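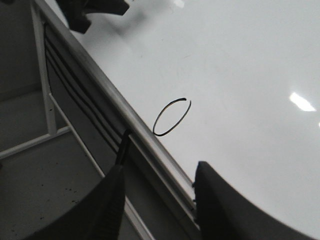

The arm took over the shift board at Romelik in August. Until then Otis Schumacher had written it by hand at 5:40 each morning: line, crew, stops, open faults. The job took him 28 minutes, most of it spent walking the floor and asking people what had gone wrong overnight.

The contract with Hostix covered the writing only. The arm received the fault count from the line server and wrote it in black marker. On mornings with no faults it wrote a zero. The zero did not close. There was a gap at the top where the end of the stroke missed the beginning.

Graça Louro opened a ticket. Hostix replied that the gap was within tolerance.

"Leave it," Otis said. "Anyone can read it."

Ewurabena Sulemana ran packing on nights. In the second week she stopped him at the time clock.
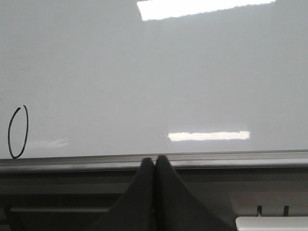
"Who do I tell about the feeder now?"

"Enter it on the terminal, and the server adds it to the count."

She said the feeder had not faulted. It made a sound before it faulted. The terminal had 700 fault codes and she had read through the ones for feeders. There was no code for a sound.

Otis wrote it on the back of his glove. He had been moved to parts inventory and no longer had a reason to be on the floor at that hour.

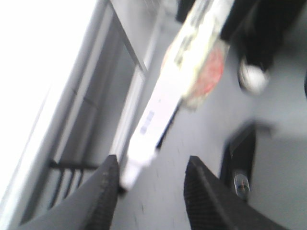
The feeder stopped two nights later, at 3:15. The repair took two hours. The server logged one fault, and at 5:40 the arm wrote a one, which had no gap in it.

Harriet Okafor held the review in the break room. She asked whether there had been any prior indication. The log showed none. Ewurabena said she had told Otis. Otis said that was correct and put the glove on the table. Harriet looked at it for a while and asked how it should be entered.

"It used to go on the board," he said. "Bottom right, under the faults. I wrote whatever they told me."

Graça checked the template. The bottom right had been left out of the specification because its contents varied.

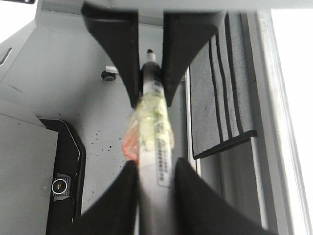 The change request went in that afternoon. Hostix quoted a price for a free text field. Harriet put the quote in a folder and bought a second marker, blue, and a piece of string.

Otis tied it to the leg of the stand. The next morning he clocked in at 5:10, ahead of his shift, and walked down to packing.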